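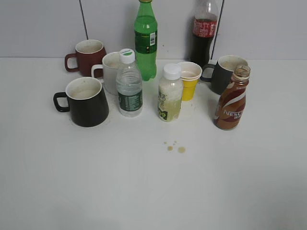

ENVIRONMENT

The Small-Engine Rule Comes to Drutside

By Kerubo Mabula

June 14, 2020

The county air district has a new target, and it starts with a pull cord. Under a rule that takes effect in July, landscaping companies working inside the Drutside city limits will have to stop running gas-powered leaf blowers on days when the ozone forecast is poor. Two years later the ban becomes year-round.

Homeowners are exempt for now. So are golf courses, which won a separate schedule after a long round of hearings last winter.

The district says small gas engines are the largest source of smog-forming pollution it has never regulated. Cars have had catalytic converters for decades. Most blowers and string trimmers have nothing of the kind, and the older two-stroke models burn a mix of gasoline and oil, part of which goes out the exhaust without burning at all.

An inventory finished last fall counted 1,114 commercial blowers registered to businesses in the district. Nearly all of them run on gas. Staff members put together the count from business license renewals, and they concede that it leaves out crews who work without a license.

Those crews are where much of the argument has settled. A licensed company can apply for a rebate of up to $395 on each battery blower it buys, with a limit of 14 machines per business. A man with a truck and no license can't apply for anything, but he can be fined.

"We heard that at every meeting," said the district's rules manager, who has worked on the measure from the first draft. "The rebate is public money and we have to know who it goes to. We're looking at whether a tax form would be enough."

At Gititz, a lawn care company on the east side of town, the change is already under way. The owner bought six battery blowers in the spring and put them on the downtown routes, where office tenants had complained about noise. He kept gas machines for the larger properties.

His main concern is run time. A backpack battery lasts through a few small yards on the low setting, he said, but wet leaves in November call for full power, and then it drains much faster. Each crew carries spares. The spares have to be charged overnight, and the shop's wiring was not built for it. An electrician quoted him more for the new circuit than he had paid for two of the blowers.

The workers like the new machines better. One foreman said he no longer goes home with his ears ringing, and his clothes don't smell of fuel. He also said the battery pack is heavier on his back than the old tank, which at least got lighter through the day.

Bakilana, a neighborhood of small lots just south of the river, has pushed for the rule longer than anyone. Residents there live beside the freeway and the rail yard, and the monitor at the elementary school has recorded some of the highest ozone readings in the county. A neighborhood group first asked for limits on gas equipment 11 years ago.

The district turned down that request, saying it lacked authority over lawn equipment. State law limits what local agencies can do about engine standards. The new rule gets around the question by regulating when and where a machine is used, and leaves the engine itself alone. Lawyers for a regional trade association have said they doubt that distinction will hold up, though no suit has been filed.

Enforcement will depend mostly on complaints. The district has four inspectors, who also cover gas stations, dry cleaners and paint shops. A first violation brings a warning. A second brings a $230 fine, charged to the business and not to the worker holding the machine.

Dealers are watching to see what happens to supply. Mellimov, the equipment shop on the county road, has cut its order of gas blowers for the fall by half. The manager said he expects people from outside the city to keep buying them, and he will go on servicing the ones he has sold.

The ozone forecast will be posted each afternoon by 4 for the following day. Companies can sign up for a text alert. The district plans to report back to its board after the first season, with a tally of restricted days, complaints and rebates paid, and the board could move the year-round date up or push it back at that point.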